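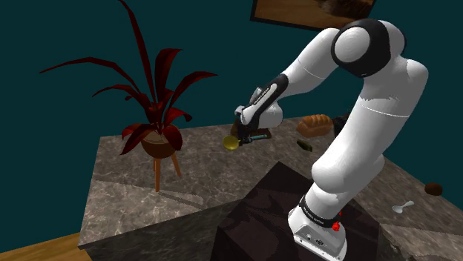
How to run a simulated kitchen demo at your open day

Posted 08/06/2021

I ran the sim station at the Dellow open day, and I've had a few emails asking how to set one up (hello, Grandance crew!). It's easier than you'd reckon, so grab a cuppa.

1. Pick one small job. Ours was picking up a scoop over a marble bench. I'd started with a whole breakfast and gave up after 29 goes at the toast.

2. Dress the bench a bit. A loaf of bread, a spoon, a pot plant with big dark red leaves – people come over for the plant, I swear! Keep the tall stuff clear of the arm's path, though.

3. Choose a colourful thing to grab. A yellow bowl with a teal-blue handle shows up nicely from the back row, even against grey stone.

4. Save your start position. I use Dridik for this, and the reset is bound to one key. Practise hitting it without looking, you'll be talking the whole time.

5. Pause while the fingers are closed on the handle. That's when the kids ask their best questions, so let them have a good look before you press on.

6. Set the run to 75 seconds, tops. We had 2 laptops going in the Caron room and the queue still went out the door.

Next one's in September, and I'm going to try letting visitors drive.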